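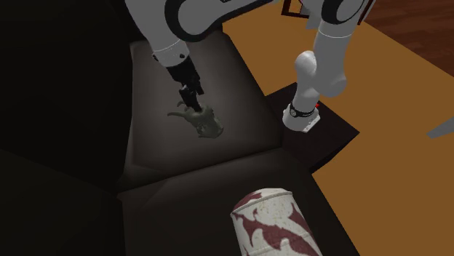

Figure 4. Couch task in the simulator. The arm holds the toy over the seat cushion.

4.2 Recording demonstrations in the simulator

This section tells you how to record examples for the Tarnach learning module. Before you start, finish the set-up in section 4.1 and check that the Savico viewer opens without a warning.

1. Open the Sondemby project and choose the scene "Couch". Wait until the arm is in its home position.

2. Check the base. It must stand on the dark platform beside the couch. If you moved the platform in an earlier session, press Reset Scene.

3. Set the number of demonstrations for this session. For a first test, 8 is enough.

4. Press Record. Drive the gripper over the toy, with both fingers pointing down, and lower it slowly.

5. Close the fingers and wait 2 seconds before you lift. The module uses this pause to find the moment of the grasp.

6. Lift the toy a short distance from the cushion, as in Figure 4. Carry it to the target and open the fingers.

7. Press Stop, then choose Keep or Discard.

Note: The canister on the lower cushion is a distractor. Do not pick it up in this task. Its position changes with every reset, and so does the position of the toy.

Note: Small corrections of the path are welcome – the module learns from them how to recover. Long stops are not useful. If you stop for more than 5 seconds, discard the demonstration and record it again.

CAUTION: Do not press the gripper into the cushion. The simulator allows it, but a policy trained on such data can damage the fingers of a real arm.

CAUTION: Do not change the viewer camera while recording. The images are saved from the active view, and a session with mixed views is rejected by the Prantl export tool.

8. When all demonstrations are kept, choose Export. The files are written to the session folder, one for each demonstration. Play back at least 2 of them before you continue with section 4.3, Training.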